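Trastotov Kitchen Help > Preserves and pickles

Green tomato relish never thickens, what am I doing wrong?

Yaa Dramani

Hello everyone, I hope someone can set me straight before I waste any more tomatoes. Every December I make a big pot of green tomato relish from my aunt's old card, and every December it comes out like soup with bits in it. The flavour is lovely (everyone in the family says so, and they still ask for jars) but you can't put it on a cheese sandwich without the whole thing sliding off the plate and into your lap.

The card says to chop the tomatoes and onions, sprinkle them with salt, leave them overnight, then boil them up with vinegar, sugar, mustard powder, curry powder and turmeric until thick. I've been tipping the whole bowl into the pot in the morning, juice and all, because the card doesn't say to do anything else. I then simmer it with the lid on for 2 hours. Is it the lid? Should I be adding cornflour, and if so, when? I'd rather not change the taste, as my aunt would notice straight away and I'd never hear the end of it.

34 people found this thread helpful

Yhon Londoño

Oh, you poor thing, I've been there! It's the juice, and then the lid on top of that. Salting pulls a huge amount of liquid out of green tomatoes, and if it all goes into the pot you have to boil every drop of it away again. Tip everything into a colander in the morning, let it sit while you have your breakfast, and give it a good press with the back of a spoon. Taste a piece, and if it's too salty for you give it a quick rinse and drain it again.

Then use the widest pot you own and leave the lid in the cupboard. Stir it more often towards the end, as the sugar catches on the bottom and a burnt pot of relish is a terrible thing to clean. When you drag a wooden spoon across the base and the gap stays open for a moment before it closes, you're done.

As for the cornflour, plenty of old relish recipes use it or plain flour, and it won't change the flavour if you cook it out properly. Mix it with a splash of cold vinegar first, along with your mustard and curry powder, and get it really smooth. Stir that in near the end and keep it bubbling gently for a few minutes. Start with a small spoonful, you can always add a bit more.
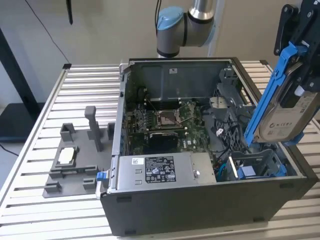
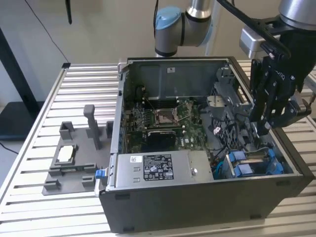
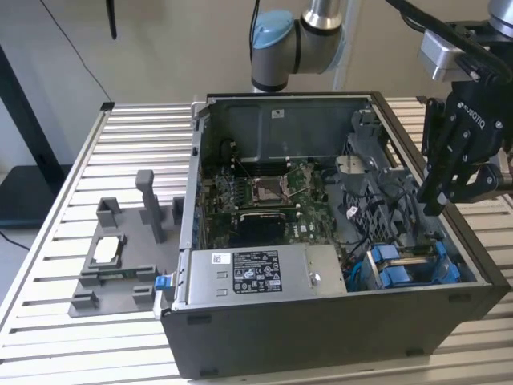

Can I use ripe red tomatoes in the same relish if I haven't got enough green ones?
You can swap in a few, and the colour will be a bit warmer. Red tomatoes are softer and much juicier, so drain them well, expect a longer simmer, and go a little lighter on the sugar, tasting as you go.

Pitard617

just use less vinegar, works for me

Yhon Londoño

Sorry to hop back in, but I'd be careful with that one, Pitard617. The vinegar is what keeps the relish safe in the cupboard, so please leave the amount on the card alone and cook the extra liquid off instead. If you like a milder relish, a bit more sugar will soften it.

Yaa Dramani

Thank you both, and Yhon especially! I've got a bowl salting on the bench tonight and the colander is already out beside the sink so I can't forget it. I'll leave the lid off and save the cornflour for if I need it. My aunt is coming for lunch when the next lot of jars is ready, so I suppose I'll find out then whether she approves.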